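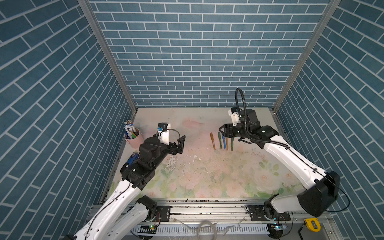 Desk clutter project — final report, draft 3

Group: Plelell table. Course: Everyday Objects, Sondley, spring term. Word limit was 1000 and we are under it, so no cutting needed.

## What we wanted to find out

Do people put pens back? That's it really. We started with a bigger question (how do shared desks get messy) and the feedback on the proposal was: too big, pick one object. So pens. Pens and markers, we count them together all the way through, pencils too when they live in the same cup.

Second question, added in week two — does the holder matter, or is it just where the holder sits.

## Setup

Shared study room at Perklow, 7 desks. One holder per desk. Three kinds:

- plain round cup
- low tray with slots
- a zip pouch, left open

Holders went in the back corner of the desk for the first half, then moved to the front for the second half. We bought 119 pens and markers in mixed colors, from Wike, the discount place by the bus stop. Cheap ones. Mixed colors on purpose, people seem to choose by color and then we can see which ones wander.

Each desk got checked at 4 p.m. One of us walked through with a clipboard and wrote down for each pen: in holder, on desk, on floor, gone. "On desk" got split later into lying down and standing up, see below. We should of had that from the start.

## What happened

We logged 200 desk checks total. A few are unusable, handwriting.

**Cup.** Did best. People drop a pen in without looking. Problem is the cup gets stuffed. Once it's packed with pencils and somebody's folded paper or a card, the next pen doesn't go in easily and it ends up next to the cup, or just left in the middle of the desk.

**Tray.** Looked great on day one. Pens went in crooked, then on top of each other, then the tray was used for snacks. Would not pick again.

**Pouch.** Nobody wants to reach into a pouch. Pens stayed out. The pouch did win on one thing — fewest pens on the floor, because people kept the pouch near them.

**Standing up pens.** Didn't expect this. Fat markers and some of the pens will stand on their end with the cap pointing up, and people do it while they are thinking. You come in at 4 and there's a little crowd of them in the middle of the desk. We put these under "on desk, standing". They annoyed us because they count as not put away but they're actualy tidier than pens lying down, nothing rolls. They tip if you bump the table though.

**Back corner or front.** Front was better for the cup. For the tray no difference we could see. Pouch moved around so much the position didn't mean anything, we dropped it from this part.

## Problems

- Pens left the room. We didn't replace them, so later checks have fewer pens to lose.
- Three of us did the checks and we didn't agree on what counts as "on desk" if it's on top of a notebook. Fixed in week three. Earlier sheets not corrected.
- Desk by the window got used way more than the others.
- Exam week. Everything everywhere.
- Color notes are patchy — "green" and "dark green" got mixed up on half the sheets so we left color out of the results.

## If we did it again

Only cups. Two sizes, one wide and one narrow. Empty out the non-pen stuff once a week and compare with a desk where you don't. Stickers on the pens so we can follow single ones. Also photograph each desk at check time, arguing from clipboard notes was the worst part of this whole thing.

Maybe try a heavier base for the cup too, ours fell over twice when people pulled out something from the bottom.

## Still to do before hand-in

- chart for cup front / cup back, axis lables missing
- scan the clipboard sheets for the appendix
- receipt from Wike, attach it
- give the leftover pens back to Perklow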